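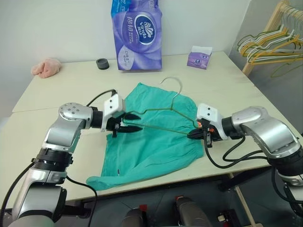 Thenmozhi Palaniappan wrote in after my July column to ask why anyone would pay for wire hangers when the dry cleaner hands them out free. Fair question! I bought a pack of the thin olive-green ones from Huvemer anyway, and I've been hanging everything I own on them since.

They take up next to no space (my rod used to be jammed solid with chunky Kamath ones), and the silver hook slides along nicely. Light tops are where they shine. My teal top is thin and crinkles if you so much as look at it, so I spread it out on the table first, smooth it a bit and then work the hanger in.
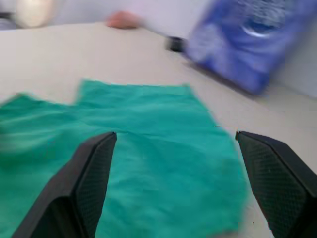 Pivlow Home Notes, no. 117, p. 10

Heavy stuff is another story. My winter coat bent one at the shoulder overnight, and sweaters get those little bumps. I wouldn't use them for anything knit. For shirts and thin tops, though, I'm sold, and I've already ordered a second pack for the hall closet.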